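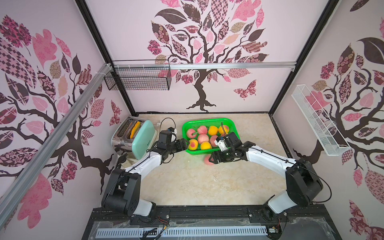
Flerham Mayor Stavros Sotiropoulos met his Bamach counterpart, Perrine Lacroix, at City Hall in December and said he would back her push to stop the state from taking over local property tax collection.

The two mayors spoke for close to an hour. Lacroix leads the Civic Union in Bamach, while Sotiropoulos was elected on the rival Homeland List. They have been on opposite sides of most questions for years, including last spring's fight over the Pomeo bus lines.

"We disagree on plenty and will go on disagreeing," Sotiropoulos told reporters afterward. "On this one she is right, and I told her so."

The tax bill would move collection from city offices to a single state agency. Supporters in the legislature say it would cut costs and end late payments. Lacroix says it would leave cities waiting months for their own money, and she has been calling mayors across the state to ask them to sign a letter against it. Her office said 466 local officials had signed by noon, up from about 200 at the start of the month.

Sotiropoulos said he would add his name and bring the matter before the Flerham city council at its next session. He did not say whether he would ask the Homeland List's members in the legislature to vote against the bill. 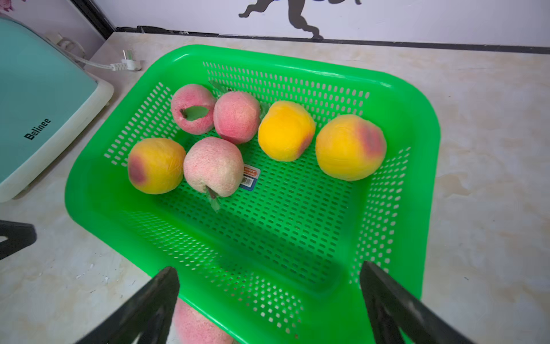

That vote could be close. The Homeland List holds 13 seats, enough to sink the measure if its members break with the governing bloc. Party leaders in Ververidis, the state capital, declined to comment on the meeting. A spokesman said only that the caucus would discuss the bill before it reaches the floor.

Lacroix is due in Ververidis later in the month for talks with other mayors who oppose the plan. She said the group would be open to members of any party and denied that it was the start of a new electoral alliance.

"People keep asking me about the next election," she said. "I am asking about who pays the street crews in March."

The bill, which runs to 654 pages with its annexes, passed its first reading in the fall. A second reading has not been scheduled.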